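How to Budget for a Kitchen-Task Robot Arm Without Fooling Yourself

Most of the quotes that cross my desk for household manipulation setups have the same problem. The arm is priced to the penny and everything else is a guess. The steps that follow are the order I'd work in if you have a small lab or a product team and somebody upstairs has asked for a number by October.

I'm not against buying an arm. I am against buying one in week one.

Before you start

You need a written list of tasks, one person who can run simulation software, and a workstation with a decent graphics card. You do not need a salesperson in the room. If one is already in the room, finish the meeting politely and come back to this page afterward.

Step 1. Write the tasks down as chores

"General kitchen manipulation" is not a task and you can't budget for it. "Move a colander from the counter into the sink" is a task. So is "open the top drawer by its bar handle." Write four of these. If you can't agree on four, you aren't ready to spend money, and that's useful to know while it's still free.

Margaux Vidal, who ran the buying for our last project, made us put a failure next to each one. What does it cost if the arm drops the thing? What if it leans on the faucet? The second column changed our shopping list more than the first did. It moved money out of reach and payload and into force sensing and spare fingers.

Step 2. Price the arm last

Open a spreadsheet and leave the top row blank. Fill in the rest first:

Mount or pedestal, and whatever the floor needs
Gripper, plus a second gripper
Cameras, brackets, cables, lighting
Safety stop and any fencing
Mock kitchen (cabinets, counter, sink, fixtures)
Workstation and software licenses
Staff hours for setup and calibration
Service contract
Shipping both directions

People forget the "both directions" part. Arms go back for repair. Ask who pays for the crate.

The mock kitchen is the line everyone lowballs. A stock cabinet and a sink look cheap at the home center, and then someone has to cut the counter, level it, bolt it down and redo it when the arm turns out to sit too close. Ask for a figure from whoever will do the cutting.

Step 3. Read the quote like it was written by someone who wants your money

We had two quotes last time, from Brornex and from Clerkis. On paper Brornex was the bargain. Then Fouad Obeidat went through the attachments and found that the controller was a separate line, training was a separate line, and the software license ran out after the first year. Clerkis looked expensive up front and had most of that folded in. I still thought both were too high.

Questions to send back in writing:

Is the controller included?
What stops working if we don't renew the software?
How long is a typical repair, door to door?
Does the stated payload include the weight of the gripper?
Can we talk to a customer you didn't pick?

The last one rarely gets a yes. Ask anyway and note how long the answer takes.

Step 4. Run the work in simulation first

This is the step that saves money, and it's also the step most oversold. A simulated kitchen will tell you whether the arm can get to the drawer handle from where you plan to mount it. It will tell you whether the elbow hits the cabinet door on the way. It will not tell you much about a slippery bowl, and anyone who says their physics is good enough to skip hardware tests should be asked to put that in the contract.

Build a plain layout. Counter, sink, faucet, a couple of cabinets with handles, one or two loose objects. Bernardo Vieira built ours under the project name Stididden and I'd argue he spent too long on the finishes, though the glossy counter did turn into a fair test for the vision people.

Put the mount where you really intend to put it. Then run each chore 60 times with the object in slightly different spots and write down every failure by type: couldn't reach, hit something, lost the grip, didn't see it. Ignore the overall success rate for now. The types are what you budget from.

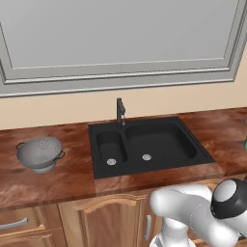 Simulated sink counter with colander at left and the white arm in the right foreground.

Look hard at where the arm sits relative to the cabinets. A view like this one is good for arguing about clearance, and you want to have that argument before anyone drills holes. Check the arm's path in front of the lower door. Check the faucet too, which stands up behind the sink and is easy to leave out of a reach plan drawn on a flat sheet.

Step 5. Turn failures into line items

Couldn't reach: try a different mount position, which is free in simulation. If no position works, you need a longer arm or a rail, and the rail is its own project.

Hit something: often a planning problem, so add staff hours. Don't let anybody sell you hardware for it yet.

Lost the grip: treat the simulated number as a rumor. Borrow or rent a gripper and test it on the real object.

Didn't see it: cameras and lighting, and more setup time than you'd like.

Once you've fixed what can be fixed for free, run a bigger batch. We did 1000 on each chore overnight. Georges Khasawneh thought that was excessive and he may have been right; the pattern didn't change much.

Step 6. Fill in the top row

Now price the arm. You know the reach you need, the payload with a gripper on it, and whether a rail is coming. Send the same one-page spec to every vendor and refuse to discuss models that don't meet it.

If the total is over budget, cut a chore. Don't cut the service contract. Munther Nassar did that at Matar and the arm spent a good part of its first year in a box.

Step 7. Hold some back

Keep a reserve you don't tell the vendor about. Plan on at least five purchases you didn't see coming, most of them cables and brackets. Set a review date for the service contract when you sign, and put the name of the person responsible next to it in the spreadsheet.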